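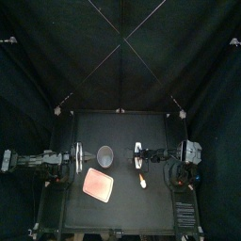 Photo: Jomham

Jomham adds fabric-walled table booth to its workshop line

LODOVHAM, 9/7/20 – Workshop furniture maker Jomham has started taking orders for the Giraldo, a square worktable that comes with its own black fabric enclosure. The first batch of 70 is being put together at the company's plant in Lodovham, and deliveries are due to begin before the end of the month.

The Giraldo is meant for shops, labs and studios that need to control the light over a work surface but can't give up a whole room to do it. The tabletop is flat and dark gray with a matte finish, set in a black metal frame. Light-gray fittings hold the corners. The fabric hangs around the table in loose folds and can be taken down for cleaning.

Jomham has sold plain worktables for years. Customers were hanging their own curtains around them, the company said, often from ceiling hooks or spare pipe, and the results tended to sag. Work on a ready-made version began in May of last year. Two earlier designs used stiff panels in place of cloth. Both were dropped when they proved too heavy to get up a flight of stairs.

Cables cross overhead in an X, a layout carried over from the last of the prototypes. According to the company, the crossed cables keep the upper part of the structure square without a solid roof panel, so the top can be left open or covered with a separate piece of cloth. The cover is sold as an extra.

The standard tabletop measures 50 inches on each side. The enclosure stands 82 inches high, which Jomham says will fit under most drop ceilings. A taller version was considered, but the company has no plans to make one at present. Buyers with unusual ceilings are asked to call before ordering.

Most of the changes made over the summer had to do with glare. The first tabletops had a smoother coating that picked up bright spots from overhead lights, and testers in Jodenham sent them back. The matte surface was chosen in their place. It shows chalk and light dust more easily than the old coating – a damp cloth takes care of both – and it shouldn't be cleaned with anything abrasive.

The cloth went through changes as well. A thinner fabric let in light near windows and was replaced with a heavier black one. The panels meet at the corners, where the seams are double stitched. Owners can machine wash them on cold and should hang them to dry. Replacement panels will be sold one at a time, so that a shop with one torn side does not have to buy a full set.

The Giraldo ships in 11 cartons. Two people can put it together in an afternoon with a hex key and a stepladder, neither of which is included. The frame goes up first, then the cables, then the fabric. Jomham advises against tightening the corner fittings all the way until the cables are in place, as the frame may need to be nudged into square. The instructions also call for a level floor. Carpet is allowed, though the table may need to be checked again after a few weeks if the pile is thick.

No lights are supplied. The company said its customers already have lights they like, and that their needs differ too much for one kit to suit everyone. Small clamp lamps can be attached to the frame. Heavier fixtures should go on their own stands.

A floor model can be seen at the Jomham showroom in Jodenham during regular business hours. The Lodovham plant does not have a showroom and cannot take visitors. Orders are being filled in the order they come in, and schools may ask for a separate quote.

The company's older worktables will stay in the catalog. The fabric enclosure will not fit them – the corner fittings are a different size – but Jomham is looking at an adapter and expects to decide on it over the winter.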